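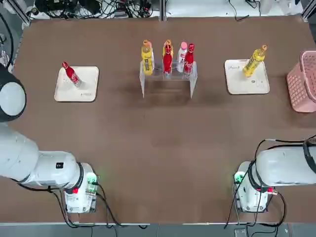
How much should I vary the start when collecting demos for a two-arm bottle task?

Posted by Orla Conneely, Sep 30, 2020

Hello all, first post so be gentle! I'm collecting demonstrations for a pair of arms fixed along the near edge of a table. There's a clear shelf at the back with bottles standing on it, and a white tray on either side with a bottle lying down on it. The job is to pick up a bottle from a tray and stand it on the shelf, left arm for the left tray, right arm for the right one. I drive the arms by hand and we record everything.

I've got 1,037 episodes now and I was feeling rather smug, as the plan said 1,000. Then we trained on the lot and the policy is lovely as long as the bottle lies the way I usually put it down, with the cap pointing away from me and outwards. Turn it so the cap faces the middle and the arm goes to where the neck would have been, closes on nothing and carries on up to the shelf as if it had a bottle. It even does the little pause before letting go that I do.

So do I throw the old ones out and begin again with everything shuffled? Or add to what I've got? And do the bottles on the shelf need mixing up as well? I've been leaving those alone because putting them back in a different order every time is slow and my back hurts.

(We log with a thing called Grastimetti, if that matters. It stores camera and joint readings but no notes on how the bottle was lying, which I now regret.)

Soon-im So

Don't throw anything out! I did that on the Nargate job and still wince. Your old episodes teach the reach, the lift and the placing perfectly well, they're just lopsided.

What I'd do is write a list of bottle directions before you sit down, eight or so round the clock, and work through it in a jumbled order. If you try to be random in your head you won't be, I always drift back to whatever is comfy for my wrist. I added 137 episodes this way to a set a bit smaller than yours and the grasping got much better, though cap-towards-the-base stayed weak until I gave it another afternoon.

Move the bottle about on the tray too, and swap which bottle goes on which side. If yellow is nearly always on the right you'll have taught it that yellow means right arm, and you won't find out until somebody swaps them in a demo.

As for the shelf, yes, sorry about your back. The gap matters more than the order though. If the free space is always at the same end it'll put the bottle there whether it's free or not. I change the gap every session and the order only when I'm bored.

One more thing, keep a few of the clumsy ones where you miss the neck, back off and try again. They must end properly, mind. I used to delete all of mine and then wondered why the arm had no idea what to do after a miss.

Mac Carthaigh

just use a bigger model. we had the same on Oltent and it went away

Orla Conneely

Thanks both. Soon-im, you've got me worried about the colours, so I went back through a batch of recordings and yes, I have favourites. Clock list is written and taped up next to my chair. I'm doing the new directions first, 3 episodes each per side to see whether the misses shift at all, then the proper lot.

Mac, was that with the same data, or had you collected more by then? Our training machine is pretty full as it is.

Mac Carthaigh

bit more data as well i think. it was April, can't remember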